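Diaries > Workbench Diary > Teaching the arms at Rotich

03/07/2020

Well, I finally got my turn at the handles today, and I have been grinning ever since! Plestell wants 700 good demonstrations of the sorting job before anyone trains anything, and we stood at 164 this morning, so there is plenty of steering left for all of us. I drive the arms from the desk by the window (my tea goes on the floor, house rule) and try to move the way I'd like the robot to move, slowly and without dithering, which is harder than it sounds when you are a ditherer like me. 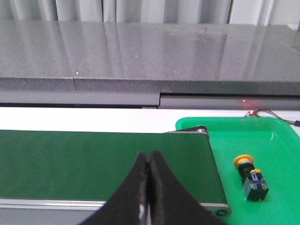
Yellow-capped stop button in the green tray.

I had the wrist view up large most of the day and got quite fond of it. Nafula Muriithi told me to stop chasing the fingertips and look at where I want them to go, same as riding a bike, and my hands calmed right down after that. I also learned to breathe out before closing the grip. Silly, but I'm keeping it.
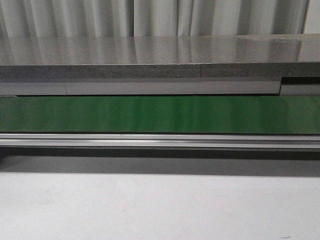

Nafula thinks we should keep the slightly clumsy runs too, so long as they end well, as a robot that has only seen perfect moves has no idea how to recover from a bad one. I do like that. It makes me feel useful.

We finished on 213 and I drove home with my thumbs still twitching. 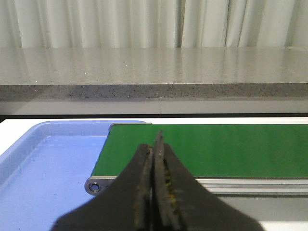

For tomorrow

Ask Wolis about the stiff left handle. Bring a cushion!

12 shares | 2 comments

Husside: My thumbs did that for a month. Try a looser hold.

Pia: Do you ever guide the arm by hand instead?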